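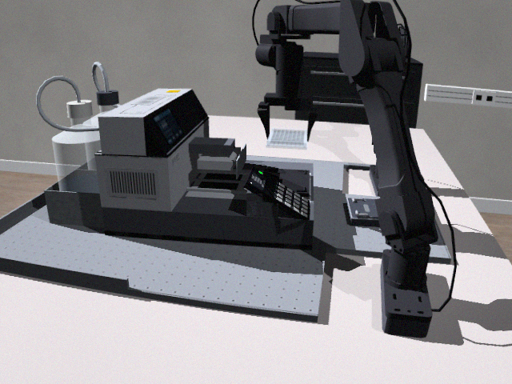

The Stulisska open day was held in the old dairy buildings by the river, and I went mainly to hear about the water. The firm tests samples from farm wells and village supplies, and our own well had failed twice in December.

We started in the reception room, where Zlata Hrynyshyn gave a short talk on how a sample should be taken. Run the tap first, use the bottle they send you, and keep it in the fridge until the courier comes. She said the lab took in 1,721 samples last year, and 321 of those had to be sent back for a second bottle. Most had been left standing in a warm van. 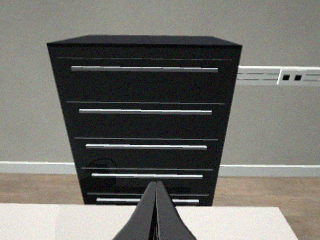
Page last changed: Friday, February 12, 2021

After the talk we were split into two groups. Mine went to the sample store first. Each shelf is kept for one district, and ours comes under Rondoso, which I had not expected as we pay our rates to Covico. If you ring up with a query, give the Rondoso name or they will not find your results.
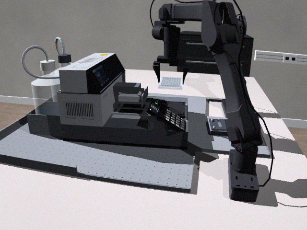

Lunch was soup and rolls from Smits, 3 pounds a head. There was a queue, so I used the time to ask about nitrate. The answer was that one high reading after heavy rain is common, and that it is worth testing again in a dry spell before paying for a filter. A basic test takes 2 days and the full one can take a week.
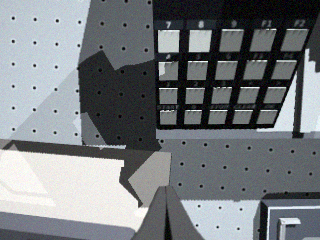 The car park is small and the lane floods at the lower end, so come in by the top road. I picked up three sample bottles on the way out and a leaflet on well covers. The leaflet is also at the desk in the village hall.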